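Biomaterials, handout for session 8: scaffolds and why cells are picky about them

Before we start — the lab write-ups from August are graded and in the box outside my office. If yours isn't there, email me and we'll find it.

Last time we finished with hydrogels, and I ran out of time for the question Gholamreza asked at the end, so let's pick it up now. He wanted to know why we bother with a scaffold at all. Cells make their own matrix, so why not put them in a dish and let them get on with it? Well, they do get on with it, in a flat layer, and then they stop. Most cells in your body have neighbors on every side and something to hold on to. Take that away and a lot of them forget what kind of cell they were supposed to be. Cartilage cells are the famous case: grow them flat for a few passages and they start to look and behave like fibroblasts. Put them back in a soft gel and many of them recover!

So a scaffold has to give cells a place to grip, let food in and waste out, and hold its shape long enough for the tissue to take over. Then it should break down, ideally at the speed the new tissue builds up. Getting that timing right is the hard part (I spent most of my PhD getting it wrong).

Pores

Pore size matters, but please don't memorize one magic number. Bone likes bigger pores than skin does. What I want you to remember is that pores have to connect. A sponge full of closed bubbles can be very porous on paper and useless in the incubator, because nothing gets through it. When you read a paper and see "high porosity," go look for the word "interconnected" before you get excited.
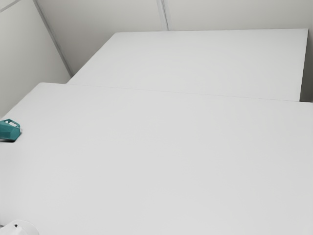
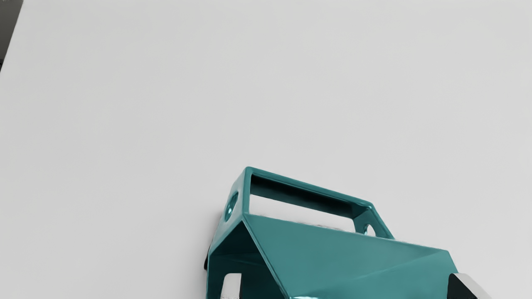 Back to diffusion. Oxygen only travels a very short way through living tissue before the cells have used it all up, a couple of hair widths at best. That's why a thick construct so often ends up with a healthy rim and a dead middle. You can stir the medium, you can pump it through the scaffold, or you can try to get blood vessels growing in early. Each one helps and each one brings its own headaches. Pumping too hard, for instance, will strip off the very cells you're trying to feed.

Stiffness

Cells pull on whatever they're attached to and they notice how hard it pulls back. Stem cells on a soft gel tend to lean toward fat or nerve, and on a stiff one they lean toward bone. I say "tend to" on purpose. Hamidreza Abbasi will be covering the signaling side in his guest lecture, so save your integrin questions for him, he loves them.

For next time

Read chapter 18, but skip the section on ceramics, we'll do that later. Then try this: a scaffold has a total volume of 2000 cubic millimeters, and 613 of those are solid material. Work out the porosity as a percentage, and write two or three sentences on what that number doesn't tell you. Show your steps, please.

Short answers are fine. They're due 11th November, on paper or by email, whichever is easier for you. I'm in room 23 after class if the diffusion part still feels shaky.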